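Looking after the hand you hold: an afternoon with Yatziri Tapia

The first thing Yatziri Tapia does when I arrive is offer me tea, and the second is ask me not to put the mug anywhere near her screws. She has just moved house within the same building, so to speak, having carried her tools from a windowless storeroom at Grønli to a proper bench by the stairs, and she's still a bit protective of it.

Yatziri looks after the hand-held grippers, the two-fingered ones with a camera on board that people carry about and use to pick things up, so that a robot arm can later learn from the recordings. She has been at it for four years. Before that she fixed sewing machines with her uncle, and she'll tell you cheerfully that the work is closer than you'd think. "It's all small screws and people who swear they haven't touched anything," she says. "My uncle would have been right at home here."

I'd asked her to take me through the care of one gripper from start to finish, and she chose the one they call Drellik, which is the oldest still in service and (I gathered) the favourite. It was set up by Spyros Karamanlidis, long before her time, and his pencilled notes are still taped inside the lid of its case. She reads them out to me with real affection. One says only "left side, be gentle."

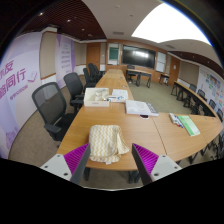
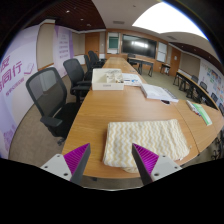
The pads are what she worries about most, and she could talk about them all day. They're soft, they pick up lint and skin oil, and the ridges slowly round over until a finger that used to hold cloth nicely starts letting it slide. Folded cloth like that cream towel with the yellow zigzags is her favourite thing to check them on, and she has strong feelings about it. "A box will forgive you," she says. "You can pick up a box with a pad that should've gone in the bin last November. A towel, no. You get the top layer and leave the rest behind, or you get nothing and everybody looks at me."

So before a gripper goes out she wipes both pads with a barely damp cloth, lets them dry on the bench, and closes the fingers very slowly with her eye right down at their level. The tips should meet squarely. If one comes in higher than the other she loosens the screws on that side's plate, nudges it, and snugs them up again a little at a time, going from one to the next and back. She showed me this twice, the second time with her eyes half closed, listening for a faint creak she says I'd learn to hear as well. I didn't, but it was kind of her to say so.

Both pads get changed as a pair after 72 hours of use, even when one of them still looks healthy. That was a change brought in by Chandrasekhar Naidu, who does the recording side and was fed up with sessions where one finger gripped and the other skated. Yatziri argued with him over it at first. "I hate throwing out a good pad! I kept them in a jar for ages. Then I tried a new one against an old one, and the cloth twisted every time, and I had to go down the hall and tell him he was right." The jar is still on the shelf, mind you, and it's quite full.

The camera is simpler. She cleans the lens with a puffer first and a cloth second, and never the other way round, and then looks at the picture on a laptop to see that both fingertips sit where they should at the bottom of the view. With a lens that wide, she says, a smear near the rim is easy to miss, and a camera that has shifted in its mount is easier still. She keeps a saved picture from the day Drellik was last set up and flicks back and forth between the two.

I asked what goes wrong that she can't fix at the bench. She thought for a while and topped up my tea. The slide behind the fingers, she said finally. When it wears, it goes to Austra Paulauskas, who has the patience and the better light, and it might be gone 12 days. Drellik has been to Austra once, and came back with a thank-you note for having been kept so clean.

Every job goes into an exercise book, in green ink when she can find the pen. Drellik's last entry was number 142, a pad change and a loose plate screw on the right. I asked if she'd ever thought of keeping it on the computer, and she laughed and said Chandrasekhar asks her that as well. Then she dried her hands, closed the case over Spyros's notes, and went looking for the next one, which somebody had left upstairs with its fingers shut on a pencil.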